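Stisum FAQ: recording, replay and training

Stisum is the toolchain maintained at Atanell for turning hand-held gripper demonstrations into policies. It covers time alignment, pose estimation, dataset packing and the replay viewer. This page collects the questions that come up most in the support queue. Installation is covered separately in the setup notes.

What does Stisum need as input?

One folder per episode. The folder must contain a video stream for each gripper, a video stream from the head camera, and the finger width log for each gripper. Head video is optional for training but required for the replay viewer. If it is missing, the packer prints a warning and carries on.

Which clock is the reference?

The left gripper's. All other streams are shifted to it during alignment and the offsets are written to the episode header. Do not edit the offsets by hand. If they look wrong, delete the header and run the align step again.

My episodes align but the two grippers drift apart towards the end. Why?

In most cases one of the cameras has dropped frames and the file does not record the gap. Run the align step with the strict option. It compares frame times against the width log and rejects any episode with a gap longer than 20 ms. Episodes rejected this way are moved to the "held" folder and are not deleted.

How is the gripper pose estimated?

Each gripper is tracked from its own camera by visual-inertial odometry. The two tracks are then placed in a common frame using the map built at the start of the session. The head camera is not used for this step in the current release.

Tracking is lost when the gripper gets close to the table. What can be done?

A plain surface gives the tracker few features once it fills the view. Start each episode from a height where the edge of the table and some of the background are visible, and avoid fast moves on the way down. Lowering the feature threshold in the tracker settings helps a little, at the cost of more false matches. Re-mapping the session is usually quicker than tuning.

Can I train on a single gripper?

Yes. Set the arm list to one entry. The other stream is ignored at packing time and takes no space in the output.

What is the Cukico set, and may I use it for testing?

Cukico is our reference set for two-handed table tasks. It holds 426 episodes, of which 107 are kept back for evaluation. The evaluation split is fixed by episode name, so please do not shuffle it. Anyone with access to the Ranasinghe store can pull the set with the fetch script. New users should run the full pipeline on Cukico before touching their own data; if the packed output does not match the published checksums, the fault is in the installation.

What do the raw views look like?

The following frames come from the rack and sponge task. The first three are gripper views and the last is the head view.

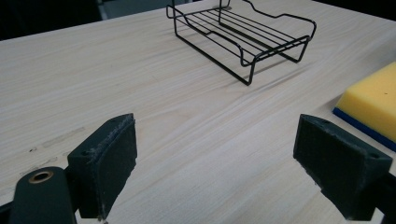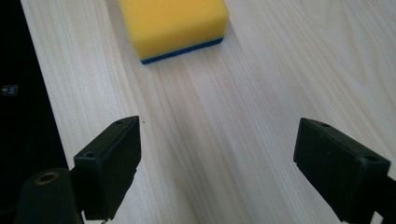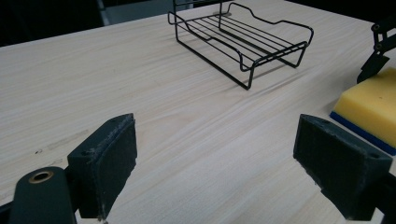
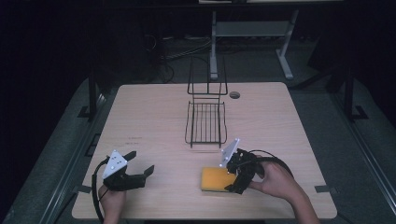 Does the policy see the fingers?

Yes, and masking them is not recommended. The finger width log gives the opening as a number, but the network makes better use of contact when the fingertips and the object share an image. We tested a masked variant in February and dropped it. The mask option remains in the packer for older configurations and will go in a later release.

Why are the actions stored as relative poses?

Absolute poses depend on where the session map was anchored, and that changes every time a session is mapped. Relative poses are computed from the gripper's position at the current step and carry over between sessions. The absolute track is kept in the raw folder for debugging.

How many steps ahead does the planner predict?

The default horizon is 16 steps, of which 6 are executed before the next prediction. Raising the second number gives smoother motion and slower reaction. Both values are set in the policy file and can be changed without retraining, provided the executed count does not exceed the horizon.

The replay viewer shows the gripper below the table plane. Is the episode spoiled?

Not necessarily. The plane is fitted once per session and a poor fit shifts every episode in it by the same amount. Check two or three others. If they all show the same offset, run the plane fit again. If only one is wrong, its track has probably jumped and it should be held.

Can I mix sessions recorded with different lenses?

Only if each session has its own calibration file. The packer reads the calibration from the session folder and falls back to the global one without an error. This is a known defect. Until it is fixed, use the check command, which lists the calibration used for each session.

Where do I report a fault?

Open a ticket in the Stisum tracker and attach the episode header, the packer log and the version string. Do not attach video. Questions on calibration and pose estimation are handled by Roya Bagheri; everything else goes to the general queue. Tickets without a version string are returned.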